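Nonow Community Support
Deliveries and Address Finder > Wrong location
Ticket: Pin keeps jumping to the wrong street, couriers give up
Opened by: Liesbeth Groen
Opened: 16th October
Status: Resolved

First message

Hello! I'm hoping somebody can help me with my address pin, as I've got to the point where I can hear the courier's van, I can practically smell the courier's sandwich, and then I get a message saying "address could not be located" and off it goes again.

I'm at number 68, Bahrami Lane, Gorkport. In the Nonow app my address looks perfect when I type it in. Right number, right lane, right postcode. Then I press save and the pin slides off and plants itself outside number 80 on Bahrami Road, a completely different street on the other side of the hill with a bus stop and a chip shop. The lady at number 80 is very nice about it and has had my cat litter twice.

It's happened with 3 deliveries now, all booked through Nonow and all carried by Plotov. The letter post finds me with no trouble at all.

Things I've tried so far:

Deleting the address and typing it in again (same thing).
Dragging the pin by hand. It stays put until I press save, then jumps.
Logging out and in again.
Doing it on my sister's tablet instead of my phone.
Writing "LANE NOT ROAD" in capitals in the delivery notes. I felt a bit rude about that one, but the next driver still went to the chip shop.

App is up to date as far as I know. What next?

Reply from Nonow Support

Hi Liesbeth, thanks for the clear report. Could you remove the saved address completely, close the app, wait 20 minutes and add it again using the postcode search and not the street search? Please also tell us whether the lane is a through road for vehicles. At the moment our map shows the lane as a footpath.

Second message

A footpath! Well, that explains a lot. It's a proper paved street, narrow, yes, and I wouldn't want to meet a bin lorry halfway along, but people drive down it every day.

I did the postcode thing. Removed it, closed the app, made a pot of tea and waited the full 20 minutes with the timer on. The postcode search does bring up Bahrami Lane now, so that's a step forward, and for one glorious moment the pin was sitting on the right side of the hill. Then I pressed save and it went back to the chip shop. So the search seems to be fine and it's the saving that does it, if that's any use to your technical people.

Pictures are attached, both looking along the lane. It was horribly bright so the far end is washed out in the second one, but you can see the road surface, and in the second one there are faint tyre marks on it if your map team want proof that it isn't a footpath.

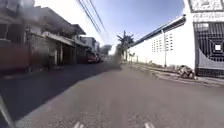
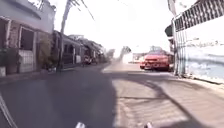

Attached: the lane, houses to the left in both. Bright sun, sorry about the glare!

Some extra bits that might help a driver, going by the second one. The long white wall with the dark railing along the top is the thing to look for, as Bahrami Road hasn't got anything like it. If you've got a tall white wall on your right and a row of low houses close together on your left, you're in the right place and pointing the right way. There's also a tall pole at the side of the road just past the first house, and potted plants on the raised edge by the gate. I'd go by the wall, though. Plants get moved.

In the other one, the reddish-brown stretch on the left with the tall fence after it is handy too. I always tell visitors "reddish, then fence, then keep coming", and so far I haven't lost one.

One question while I'm here. The delivery notes box cuts me off after a line and a half. Does the driver see the whole thing, or only what I can see on my screen? If it's only the first bit, I'll put the white wall first and leave out my life story.

Reply from Nonow Support

Thank you, those are very helpful. The map team agree that the lane is open to vehicles and have corrected it on our side. The pin was jumping because our system won't save a delivery point on a footpath and moves it to the nearest road with a similar name. Plotov take a fresh copy of our map overnight, so please try saving again tomorrow morning. On your other question, drivers see only the first line of the notes unless they tap on it.

Third message

Tried it first thing, before breakfast even. Typed in the postcode, picked the lane, dragged the pin a whisker to the left so it was on the houses side, pressed save and then sat there with one eye shut. It stayed! I closed the app and opened it again and it was still there. Then I checked on my sister's tablet and it was there too, although her tablet had the old address in as well, so I've deleted that one in case it causes mischief. Worth a mention for anyone else with the same problem: look for old copies on other devices.

My notes line now reads: "LANE not Road, tall white wall on right, houses on left." It just fits. I kept the capitals.

I've ordered a bag of birdseed as a test. Could you leave the ticket open until it comes, please?

Fourth message

Birdseed is here! The driver came straight up the lane and knocked, and when I asked how he'd found it he said he'd followed the map and then looked for the wall. He did say that his handset took a while to load the last bit, and he thinks the signal dips between the buildings, so perhaps somebody at Plotov would like to know that. It didn't stop him, anyway.

I've been round to number 80 with a tin of biscuits to say thank you and to let her know that the cat litter should stop. She asked me whether her own parcels might start coming to me instead. I said I didn't think so, but is there any chance of that? I've got quite a lot coming in December and I'd like to be ready.

Reply from Nonow Support

Great news about the birdseed. We've checked number 80 Bahrami Road and its pin is correct and hasn't been changed, so her parcels will carry on as normal. We've passed the note about the handset to Plotov. I'll mark this as resolved, and if the pin moves again just reply here and the ticket will reopen.

Fifth message

Lovely, thank you. Please do close it. If anyone finds this thread with a pin that won't stay put, ask support whether your street is down as a footpath before you spend an evening dragging it about like I did.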